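Review: Valdale modular exhibition stand, corner configuration

The Valdale is an aluminium frame system with tensioned fabric graphics, sold for shell scheme and space-only stands at trade exhibitions. It is distributed by Jerard, who also handle the graphics printing if you want them to. We bought the corner configuration with the lockable counter and the monitor bracket, and have now put it through a full season of shows, most of them in manufacturing and materials.

Our previous stand was a Lorkov pop-up, and most of the comparisons below are with that.

What arrives

The frame packs into two wheeled hard cases. The counter is a third item and travels in its own padded bag, which has handles but no wheels. Graphics are rolled in a separate tube. The tube does not fit inside either case, and this needs to be taken into account when booking freight, as most carriers will price it as an additional piece.

Cases are rotationally moulded with steel catches. The foam inside is cut to the frame members and each recess carries a printed part number. The part numbers match the stickers on the extrusions. On our set, two of the stickers had lifted by the second show and we replaced them with engraved tags.

Assembly

Uprights and cross members join with an internal cam lock, turned with a hex key. Two keys are supplied. The lock requires a half turn and gives a definite stop when engaged. There are no loose fasteners in the frame itself, though the counter has a set of thumbscrews that can go missing and are not a standard thread. Jerard sell replacements by the bag.

The instruction booklet covers the straight configuration in detail and the corner configuration on one page. The corner post must go up before either wall, with the slot facing inward. The booklet shows this in a drawing but does not mention it in the text. If the post is fitted the other way around, both walls will assemble normally and the problem only appears when the graphics go on, at which point everything has to come down again.

Two people can build it comfortably. One person can build the frame alone but should not attempt the header, which has to be lifted into both uprights at once. A short stepladder is needed. Check the exhibitor manual before you bring one, as several venues require ladders to be tagged and will turn away anything that is not.

Levelling feet are fitted to all uprights and have 8 mm of travel. This was enough on concrete and on raised platform flooring. It was not enough in one older pavilion with a sloping floor, where we packed the low end with offcuts of MDF. Longer feet are listed as an accessory but were out of stock each time we asked.

Dimensional accuracy

Shell scheme bays are rarely their nominal size once the wall panels and posts are in place. Valdale quote an overall width that leaves clearance in a standard bay, and the quoted figure is correct. Ours measured within 2 mm of the drawing across the back wall. The Lorkov was wider than its own data sheet and had to be sprung into position.

The header projects forward of the fascia line when mounted in the upper slot. Some organisers do not allow this. The lower slot avoids the issue at the cost of hiding the top of the back wall graphic, so settle on the slot before the artwork is drawn up.

Graphics

Panels are dye-sublimated polyester with a silicone edge bead that pushes into a channel around the frame. Colour was consistent between panels and matched the proof. Blacks are dense, with slight show-through where a cross member sits directly behind the fabric and the stand is lit from the rear. The blockout backing removes the show-through but makes the panel heavier and harder to seat at the corners.

Seat the corners first, then the middle of each edge, then work outward. Starting at one end and running around leaves slack that cannot be recovered.

Fabric creases were still visible on the first morning if the panels had been folded. Rolled panels hung flat. A handheld garment steamer removes most creases; an iron will damage the bead.

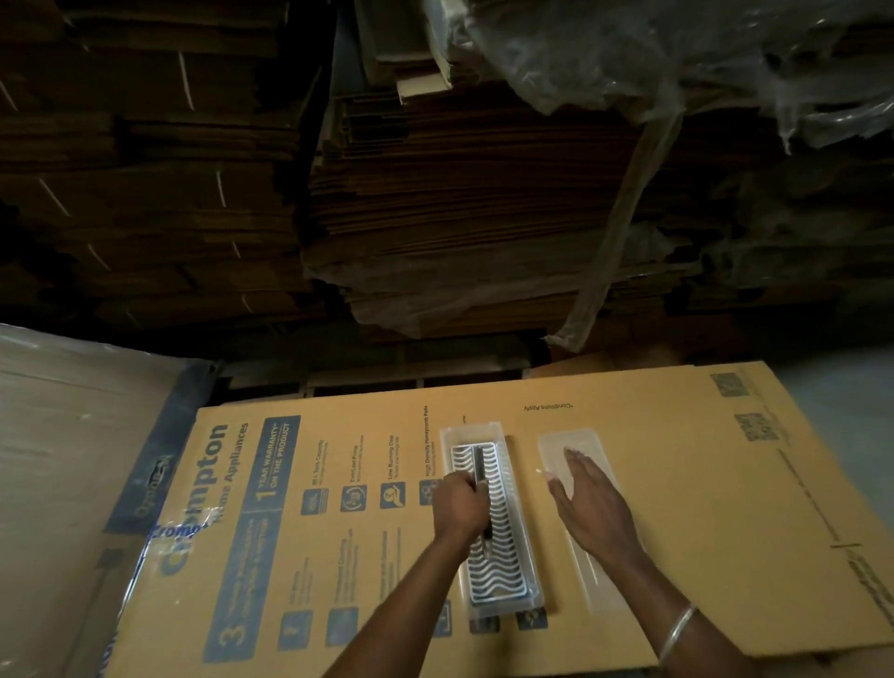

Honeycomb cooling pad and plastic tray on a flattened Crompton air cooler carton.

Artwork templates are supplied as PDF at 10 per cent scale. The bleed area is marked, but the safe area behind the counter is not, and text placed low on the right-hand wall will be hidden from most of the aisle. We lost a web address this way. Ask Jerard for the counter position drawing, which exists and will be sent on request.

Counter

The counter is the weakest part of the kit. The top is laminated board on an aluminium frame, with a single internal shelf and a lockable rear door. The lock is a simple cam type and should be treated as a deterrent only. It will hold brochures, bags and a small box of samples. The top deflects visibly under a dense load in the centre. We display machined and printed metal parts, and moved the heavier pieces to a separate plinth.

There is a cable port in the base but none in the top. We drilled one and fitted a desk grommet. Jerard confirmed this does not affect the warranty on the frame, but it does end the warranty on the counter.

Monitor bracket

The bracket uses the standard 100 mm hole pattern and clamps to a dedicated upright with an internal steel insert. It must not be fitted to the ordinary uprights, which look the same from the front. The insert can be checked with a magnet. With a monitor mounted, the wall showed no measurable lean, though it will sway if pushed. Cable runs inside the upright and exits at floor level, and the exit is neat.

Tilt adjustment is by a single bolt and does not hold its position well through a day of people touching the screen. A serrated washer fixed it.

Lighting

Clip-on LED arms are optional. We used Heiskanen arms that we already owned, and the clips fit the header profile without modification. Output is even across the back wall. The transformers run warm and should be kept clear of the fabric. All leads and power boards had to be tested and tagged before build, which we arranged ourselves; the supplied leads come untagged.

Wear after a season

The frame has cosmetic scratches and no mechanical faults. All cam locks still engage. One case wheel has a flat spot and drags. The silicone bead has come away from the fabric over a short length on the most frequently handled panel and was restitched by a local sailmaker. The counter laminate has chipped along its front edge.

Breakdown is quicker than build, provided the cases are returned to the stand promptly. The foam is intolerant of being packed out of order. Photograph the open case before the first build and keep the print in the lid.

Support

Jerard answered emails within a working day, except during the busiest part of the show calendar in March. Replacement parts are sold individually, by part number, which was not the case with the Lorkov, where a broken hinge meant a new section.

Rating

Frame: 8 out of 10
Graphics: 8 out of 10
Counter: poor for the price; buy the frame without it if your samples are heavy

Suitable for exhibitors doing several shows a year who want to change graphics without changing hardware. For a single annual event, hire is likely to cost less once storage and freight are included. We have ordered a second straight wall and the wheeled bag for the counter, which Jerard now list separately.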